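Home robot kit on a budget – workshop and laundry tips

Updated February 24, 2026

Quick page this one, typed up between jobs. Tips for anyone putting money aside for a robot arm to do small work at home or in the back of a shop. Mostly about what to spend on first and what to leave till later. Add your own at the bottom.

Before you spend anything

Write down the one job. Not five. "Help round the house" isn't a job. "Hangers off rail, hangers on rail" is a job. You can price that.

Measure the space. Then measure with the door open. Then with the ironing board out, if the ironing board lives there.

Check sockets. An arm wants its own, not the end of a four-way with the iron on it. Budget for an electrician if you need one, ours was dearer than the gripper fingers and the cable put together.

Floor matters more than you'd think. Bouncy boards = wobbly base. Carpet, put a sheet of board under.

Simulate first

Cheapest tip on the page. Build the room in a simulator before you order. Tape measure, an evening, a rough model of the walls and the rail. Doesn't need to be pretty. You want to know if the arm gets to the far end of the rail without its elbow going into the wall.

Things to try in the sim:
Rail at two heights
Base left of the rail, base right of the rail
Fat hangers and thin hangers
Two hangers picked up together, as that's what happens with a full rail
A door half open

We dropped a whole size of arm off the list after doing this. Longer one was dearer and worse in a corner. Your corner may differ.

Don't trust the sim for grip though. Friction numbers are a guess unless you've measured them. Use it for reach, use the real thing for grip.

What to put aside

Set a starter pot and stick to it. Ours was £500 for the extras alone, not counting the arm. Went like this, more or less:

Spare gripper fingers – £80. Buy at the same time as the arm, waiting on post is maddening.
Rubber pads for the fingers – £30. Will wear. Treat as a consumable like sandpaper.
Cable, clips and sleeving – about £70. More than I'd have guessed.
The rest – stand, stop button, board for the floor, and a bit kept back for whatever you forgot.

Don't spend the kept-back bit in week one. I did.

Arm: buy, hire or second hand

Hire first if you can. Tranov do short hires round our way, by the fortnight, and knock some off if you go on to buy. Ask what counts as damage. Get it in writing.

Second hand is fine for arms, less fine for grippers. Ask for hours run, and ask to see it move slowly – jerks show up at slow speed.

Dravico starter arm: light, easy to live with, manual is dreadful. Tellerach: nicer joints, quieter, spares take an age. Both will lift a hanger with a coat on, neither wants to hold it at full stretch for long. Check the payload at full reach and not the number on the front of the leaflet.

Leave room in the budget for software renewals. Year one is often thrown in, year two isnt.

Rail and hangers

Spend a bit here, it saves on the clever stuff.

Metal rail, freestanding, feet that sit flat. Wobbly rail = missed picks. Weight the foot bar if it creeps.

Round tube is fine. Mägi make a decent one with square uprights, takes a knock.

Hangers: get all the same if you can afford to. If not, try your worst mix in the sim early on. Wide pale one with a slim black one tucked behind it is a good nasty test, hooks end up together in the fingers and you find out quick if your plan only works one at a time.

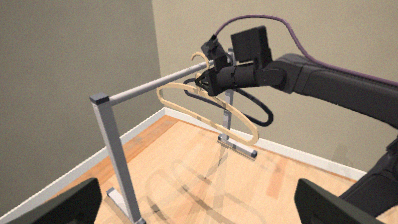
Cables

Leave slack. Then a bit more. A loop over the top of the arm is better than one hanging underneath where it catches the clothes.

Clip at the thick parts, never across a joint.

Bright coloured cable is worth the extra quid, you spot a snag from across the room.

Ordering

Order in April if you can wait, a lot of places clear old stock then. Arm first, extras same week, software last.

Ask about delivery to the actual room. Kerbside only is common, and the box is heavier than the arm by a good way.

Keep the box. Returns without it are a right pain.

Running costs people forget

Pads, again. Insurance, ring them and ask, takes five mintues. Electric is not much, ours barely shows on the bill. Your own time, loads of it, mostly Sunday afternoons.

More tips wanted on socks. Got nothing good on socks.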